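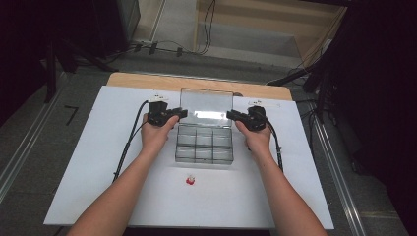 The six-compartment box, lid up, before anything goes in.

I have tried every way there is to store small stuff (jam jars, envelopes, one very sad muffin tin) and I keep coming back to the clear plastic box with the hinged lid. Mine has two rows of three and it lives on the sewing shelf. This is how I fill one, start to finish, and it takes me 20 minutes if the kids leave me alone!

First, empty it completely. Wash the base in warm soapy water and let it dry with the lid open. I once put hooks and eyes into a damp box in November and found little rust freckles on them by spring.

Next, put down something plain and pale to work on. A white board is great, but the back of some wrapping paper will do. Dump everything out and sort it into piles before a single thing goes in the box. You're allowed six piles. If you've got 11, some of them need to become friends – my snaps and hooks share just fine.

Now fill the back row with whatever you use least and the front row with the things you grab all the time. Stop a little short of the top of the walls. I know it's tempting to squeeze in 30 more buttons, but overfilled sections spill into each other when you carry the box sideways.

Close the lid slowly, tip the box a bit and listen. If things slide over a wall, take a few out and try again. Then label the front edge. My friend Zuleica Rangel labels the lid, but I stack mine, so that's no help to me.

Leave one section empty if you can stand to. Mine lasted 2 days.

Related posts
Sorting the button jar
Thread spools on a pegboard
What I keep in the McKinnon tin
A drawer makeover for Keegan Dhillon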